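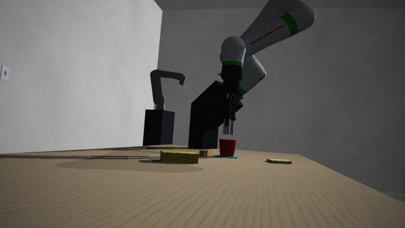

## About the Nineck School of Photography

The Nineck School of Photography was founded in Bedport in 2000 by Idun Hägglund, who remains its director. The school offers instruction in portrait, landscape and documentary work, in both film and digital formats.

Each course admits 11 students. Classes meet in the evening, and every student is assigned a tutor who reviews their prints once a month. Applicants are asked to submit a portfolio of 10 photographs with a short written statement. No previous training is required.
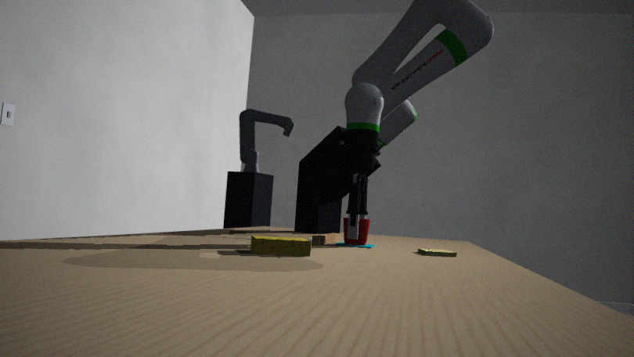 ## Facilities and Exhibitions

The main building on Berge Street houses two darkrooms, a print room and a lending library. Enrolled students may use the darkrooms outside class hours by signing the book at the front desk.

An exhibition of student work is held every February at the Ternstead Gallery. The most recent exhibition presented 65 prints, selected by the teaching staff. Admission is free, and printed catalogs may be ordered from the school office.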